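Part 3: Caring for your Mosach table top

Okay, so your Mosach is built, it's level, and you're dying to put stuff on it. Give me a few minutes first! I'm Cherry Mae Javier, I wrote the care pages for Plidetti, and I've had the charcoal top at home since March.

1. Clear everything off, even the little things (coasters, mail, that one pen).

2. Dust with a dry, soft cloth. Go along the grain lines, end to end, and don't scrub in circles.

3. Mix 2 capfuls of Revlow soap into a bowl of lukewarm water. Dip a second cloth and wring it out really well.

4. Wipe the top in long strokes, then do the rounded corners, where crumbs love to hide.

5. Dry it right away with a clean towel and leave it bare for around 37 minutes. I go make coffee.

Note: Dark tops show streaks more than light ones. If you see any, buff them with the dry cloth and skip the extra soap.

CAUTION: No bleach, no scouring pads, and please no furniture wax. I tried wax once and spent a whole evening getting it off.

6. Lean over and look across the surface for spots you missed. The middle is a long reach on this size, so work from both sides if you need to.

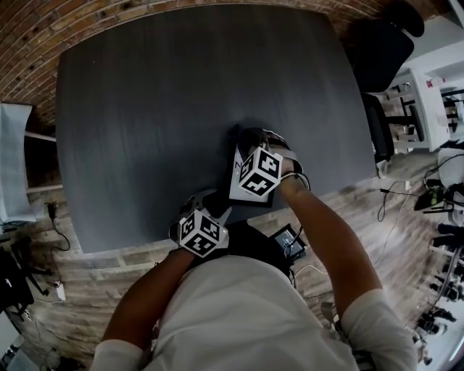

Fig. 3. Charcoal top with fine linear grain and rounded corners.

7. Put your things back, lifting them into place so nothing drags across the finish.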